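4.2 What people told us about the breathing sessions

I should say up front that I went into this part of the study expecting the diaries to be dull. We had asked people to write a line or two each evening about how worried they felt and whether they had done the slow breathing, and I figured we'd get a lot of "fine" and "same as yesterday." We did get plenty of those. But we also ended up with 644 usable entries, and some of them ran to a full page (one person wrote us what was more or less a short story about her commute, and I loved it).

As described in Section 3, everybody was put by chance into either the breathing group or the quiet sitting group. Both groups met with Samran Duangkaew for the first session, both got the same welcome talk, and both went home with the same diary. The only planned difference was what they were asked to do in the ten-minute slot before bed. I read all the entries without knowing who was in which group, then Samran read them again from scratch, and we argued over the ones where we didn't match. There were more of those than I'd like, mostly over the word "calm," which people use to mean anything from peaceful to plain worn out!

For sorting the entries I leaned on the scheme from Fleury, with the changes Cirnetti made to it for short texts. Fleury's version has a separate code for worry about sleep, and I nearly dropped it, then kept it when I saw how often people wrote about lying awake. Ultberg takes a different route and scores each entry on a single line from bad to good. I tried that on a small batch and found I was squashing together things that didn't belong together, like being angry at a brother and being scared about a test result.

The split between the two groups was smaller than I'd hoped. People in the breathing group did write more about their bodies (shoulders, jaw, stomach), and they wrote about it in a friendlier way as the weeks went on. Worry about work hardly moved in either group. 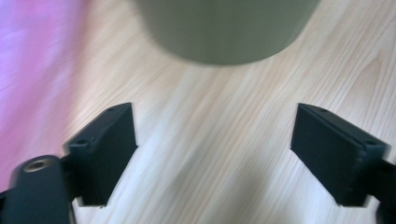
Figure 2. Tabletop.

Sleep was where I got most excited, so let me be careful. Entries that mentioned falling asleep easily became more common in both groups, and the quiet sitters did nearly as well as the breathers. Prekon reported something close to this with older adults and put it down to having a fixed bedtime slot at all, whatever you do in it. I lean that way too, though our diaries can't settle it. A third group with no slot would have helped, and we talked about adding one in May, but by then the first people had already finished.

Two people stopped writing partway through and told us the diary itself was making them worry more. I've kept their entries in, up to the point where they stopped, and I come back to them in Section 5.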